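Cleaning up the desk at work: what goes in recycling, what gets washed, and what do I do with droplets in a plastic bag?

Posted by Man-lok Wei, February 2021

Hello everyone! I moved over to the Osbridge office a little while ago and I've been trying to get my desk back in shape, because things do pile up when you eat and drink where you work. I have a big clear plastic bag with little droplets on the plastic, a wide-mouth container with a screw-thread rim, a clear container with a white lid, and then the usual water bottle and paper cup. My old office had one bin for everything (I know, I know), so I'm a bit lost. Can the bag be used again? And how do I get the smell out of those threads? Pictures from the desk:

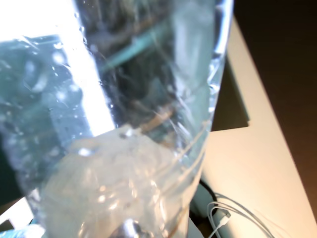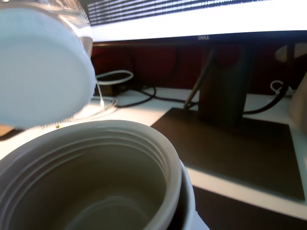
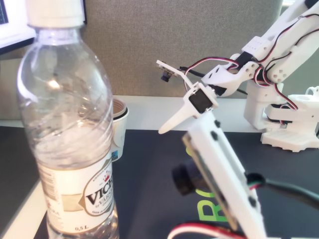 Last one: the bottle, nearly empty, with the cup behind it.

heinonen_43

Welcome to Osbridge! I'd turn the bag inside out, wipe it with a dry dish towel and hang it over a chair overnight. If it doesn't smell in the morning, keep using it. For the threads, take an old toothbrush and a spoonful of baking soda mixed with a little water, go all the way around twice, and then leave the lid off until everything is bone dry (I put mine away damp for years and wondered why my soup tasted funny!). Do the ridges on the edge of the lid while you have the brush out.

Flerkham

just toss the bag, they cost 2 cents

Nukitz

Bottle: pour out what's left, cap back on, recycling. Our city wants the caps left on, but yours may not, so do check the sticker on the bin. Paper cups usually have a thin lining and ours go in the trash. I keep a small tray next to the keyboard now and carry everything to the kitchen on it when I go home, and it's made such a difference to my mornings. Good luck with the new desk!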